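The Long Way to a Robot Budget
By Kirstin Cruickshank
16 Jan 2023

Araceli Vallejo keeps her equipment budget on paper, in a green ledger that used to belong to the bakery downstairs, and when I asked her what a robot costs she turned the ledger around, slid it across the table and went off to make coffee. I think she wanted me to find out for myself how long it takes to get to the bottom of the page. It took me the whole cup.

She runs Jalcombe, a small outfit that is teaching robot arms to tidy up kitchens – the break rooms and canteens where people leave things lying about and somebody else has to deal with them. The arm has its own line in the ledger, of course, near the top, in ink. Under it come the lines in pencil. Freight. A power circuit. A spare pair of fingers for the gripper, then a second spare pair, added later in a different hand. Cable. More cable. Insurance, with a question mark that has been gone over several times.

"The arm was the easy one," she told me when she came back. "You ask for a quote and someone sends you a quote. For the rest of it you have to know what you forgot, and you can't ask for a quote on that."

I've been visiting shops like hers on and off for the better part of a year, and I've come to enjoy this part of the conversation more than the demonstrations. People will show you the arm moving with great pride, and they should, but ask them about the money and they lean back in the chair and start telling you how the place really works.

At Jalcombe, the biggest argument was over the room. Niilo Keskinen, the engineer who does most of the planning, wanted to build a proper kitchen to work in, with a real sink and real counters at the usual height. Vallejo thought a table with some tape on it would do for the first year. They went back and forth on it all through April, by her account very politely, and in the end Keskinen won by adding up how many hours they would spend moving the tape.

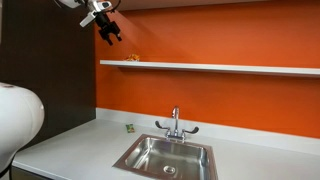

Keskinen's advice to anybody planning a purchase of this kind is to start with the reach. Before you open a single catalog, he says, go and stand in the place where the work will happen, take a tape measure, and write down the farthest thing you'll ever want picked up, the highest thing and the lowest thing. A shelf on the wall and the bottom of a sink make very different demands on an arm, and if you want both you had better know it before you sign. He has met people who bought first and measured second, and they tend to end up raising the floor.

His other rule concerns the gripper, and he can go on about it for a good while if you let him (I let him). A plain two-finger gripper is cheap beside the arm it hangs from, so buyers leave it for the last five minutes of the meeting. But the fingers are what touch the world! Soft packaging bunches up, flat things lie too close to the counter to get hold of, and you'll want to try different finger shapes long before you want a different arm. He sets aside a sum for fingers every quarter and spends every cent of it.

For a second opinion I called Raimo Niskanen at Sjöberg, a leasing company that has backed several projects of this size. Niskanen reads other people's robot budgets for a living, and he reads them from the bottom up. He looks first for training hours. One application that crossed his desk last year had a very handsome arm in it and no time at all for the people who would be running it, and he sent it back with a note asking who they thought was going to be in the room. The next version had 300 hours in it, spread over 2 operators, and he approved it the same week.

He is also fond of leasing, as you might expect, though he's fair about it. If the work is settled and you know the arm will be doing the same job in five years, buy it, he says. If you're still finding out what the job is, pay by the month and keep your options open, and read the clause about who pays for return shipping.

Vallejo leased the first arm and is thinking of buying the next. The quote from Droteo was lying inside the back cover of the ledger when I visited, folded in half, with a coffee ring on it. She hasn't decided yet. Keskinen would like the longer reach, and he has already measured for it. She would like to see what the power bill does over the winter – there's a pencil line for that as well, still blank, two rows under the insurance.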